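Learning to sort, one scrap at a time

At Umdale College, the robotics club meets at the end of the teaching day, when the corridors are clear and the practical rooms on the ground floor are free. The club has 56 members this year, drawn from every year group. Its main undertaking is the Flerow project, in which students teach a robotic arm to clear food scraps from a work surface and place them in bags.

The project was proposed by Yamila Espinoza, then in her second year, after a month spent helping in the college kitchen. She had noticed how much time went on separating leftovers at the end of lunch, and wondered whether the task could be taught to a machine. Her first proposal ran to a single page. The technical department approved it in May and set aside a bench for the purpose.

Josefina Villalba, who leads the teaching side of the club, recalls that the students expected the programming to be the difficult part. The greater challenge was the food itself. "A block of wood is the same on each attempt," she said. "A piece of bread has an edge that crumbles and a side that slides. The students had to start looking at ordinary things much more closely."

The members now work in pairs. One student guides the arm through the movement while the other keeps the written record, noting the position of each piece, the angle of approach and the result. The pairs change places after every set of attempts. The club has set itself a target of 500 recorded attempts before the summer break, and 200 had been entered in the log at the time of writing.

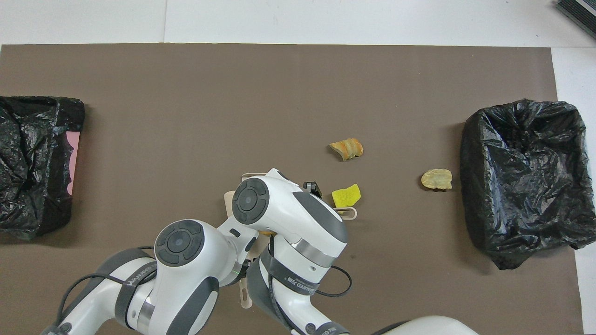 The arm at work on the sorting task, with a bright yellow piece beside the gripper and black bags to either side.

Much of the discussion this term has concerned the fingers of the gripper. Vicente Arancibia favours a light grip and a slow approach, which protects soft pieces but lengthens each attempt. Amancay Alarcón has argued for a firmer hold and a quicker lift. The two students presented their findings to the club in a formal debate, and members voted to continue with both methods until the log was complete – a decision that pleased neither speaker entirely.

The bags have required equal attention. A bag that sags at the rim can catch a finger of the gripper on its way down, so each pair checks the openings before a set begins. Notes on the shape of the rim have been added to the record sheet at the students' own request.

The club will present its work at the Quiroga Schools Meeting, where entries are judged on the quality of the written record as well as on the performance of the machine. Yamila Saavedra, who is preparing the report, has asked that failed attempts be described as fully as successful ones. Her draft includes a chapter on dropped pieces, which is at present the longest in the document.

New members may join the club at the start of any half term. No experience of programming is required, and the first 2 sessions are given over to handling the arm safely and learning to keep the log.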